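How to re-wax a cotton tablecloth at home

I love a wipe-clean table, and I love it even more when I made the cloth myself!
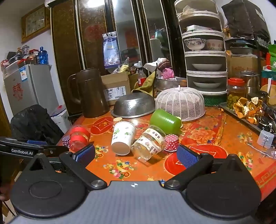 You'll need a length of tightly woven cotton, a block of beeswax and paraffin mix, an old iron and plenty of baking paper. I buy my wax from a little shop in Skidlow, but any fabric wax bar will do.

Wash the cotton at 60 degrees first, with no softener, and let it dry fully. Softener leaves a film and the wax sits on top of it in greasy patches (ask me how my first one went).

Lay an old sheet on the floor and spread the cotton over it. Rub the wax bar on firmly, always in the same direction, until the cloth feels slightly tacky. Go lightly near the hems, where it likes to build up.

Cover a section with baking paper and iron it on medium, no steam, moving slowly. You'll see the wax melt and the colour go darker – so satisfying! Open a window while you work. Peel the paper off while it's still warm and move on to the next bit.

Hang it over a door for 16 hours or so before you use it. Hema Amin, who taught me all this at a workshop in Cetisby last August, rolls hers round a cardboard tube instead and gets fewer creases.

To clean it, use a cool damp cloth and a drop of washing-up liquid. Never the machine, and never a hot dish straight on top. Mine gets a fresh coat every 4 months, mostly along the folds.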